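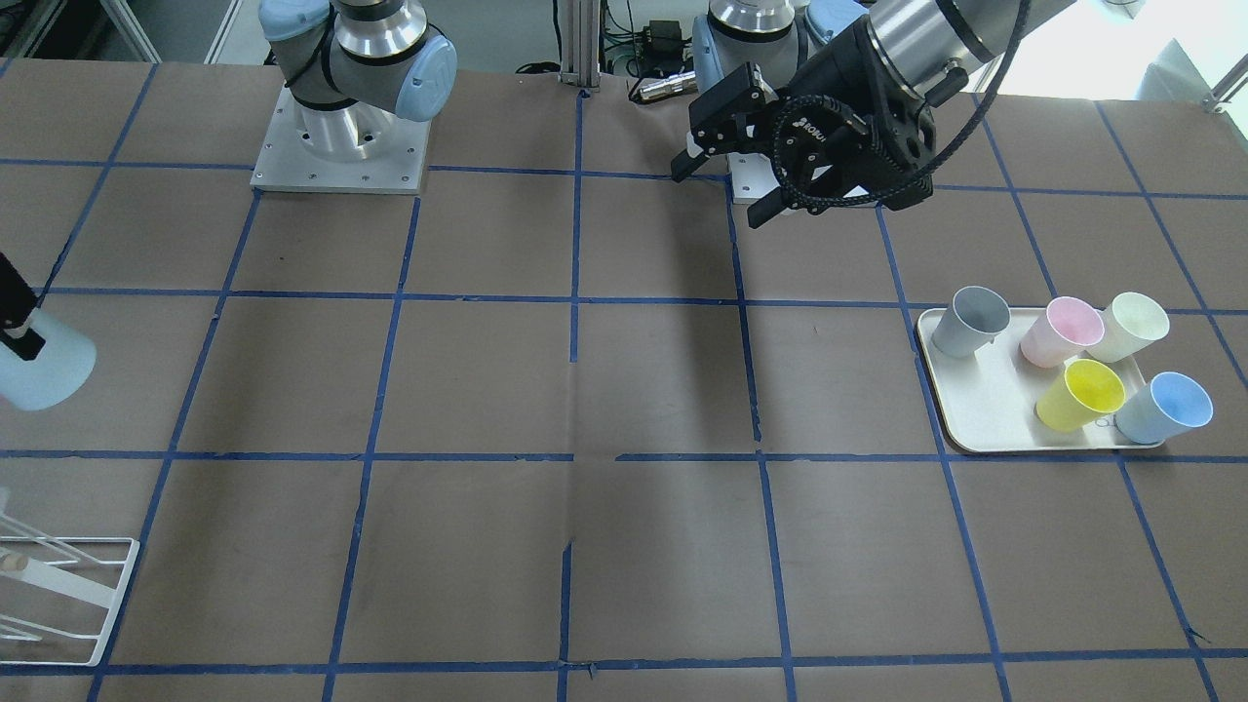 Kimix has released a revised edition of its layout guide for shared activity tables, covering surface preparation, cell marking and the storage of paper cups between sessions. The guide applies to tables used for sorting, stacking and table-setting exercises at the company's Binusstead site. The work surface is covered with brown paper and divided into roughly square cells with blue masking tape. Where two sheets of paper meet, the seam is pressed flat before any tape is laid across it. Small overlaps at the tape ends are acceptable. Cells are not required to match exactly, but each must be large enough to hold one cup with clear space on all sides.

Paper is replaced after 30 sessions, or sooner if a crease lifts the tape. A full change of paper and tape takes about 16 minutes with two people. Tape is removed before the paper, and both are discarded.

The revised edition also adds a section on trays. Cups are grouped on a white rectangular tray with rounded corners and a raised rim, which is placed on the grid and turned to follow the tape lines. Cups of different colors may share a tray. The previous edition called for one tray per color, a rule that users of the guide found slow to follow.
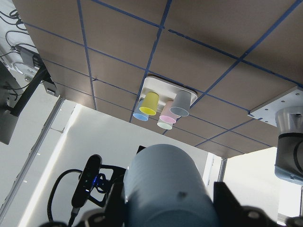
Nkosi, which tested the tray section before release, reported that mixed colors shortened setup but asked for a firmer rule on cup spacing, noting that cups set close together "tend to get picked up in pairs." Kimix has added a minimum gap to the draft of the next edition.

The guide is listed as document 1096 and is supplied in print through Wusmont. Existing holders will receive the revised pages in July at no charge. Tape and paper are not included.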